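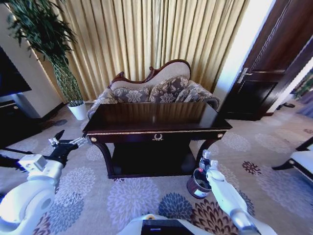
Dusting and polishing a dark wood console table

Posted by Diane Morin, 12 March 2023

These steps are for a glossy finish with gold trim, standing close to upholstered seating. Allow 80 minutes, drying time included.

You will need:
3 soft cotton cloths
A small dry paintbrush
Stovar furniture polish, or another silicone-free type
Mild dish soap and water

1. Clear the tabletop. Draw the curtain behind it if the sun is strong, as polish dries unevenly on a warm surface.

2. Dust from the top down: tabletop, apron, legs, lower shelf. The shelf is easy to miss in poor light — use a flashlight.

3. Brush around the knobs and the ornament on the apron. Keep polish off the gold parts. 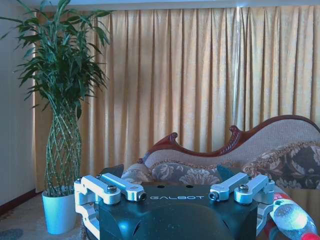

4. Move loose cushions off the sofa before opening the polish. Brocade and fringe hold oily residue, and it does not sponge out. Brush the carved top rail of the sofa dry, following the scrolls.

5. Wipe the tabletop with a cloth wrung out in soapy water, then dry it at once.

6. Put a little polish on the second cloth, never on the wood. Work with the grain.

7. Wait 9 minutes. Buff with the third cloth until it no longer drags.

Repeat the polish in February and again in late summer. Dust weekly.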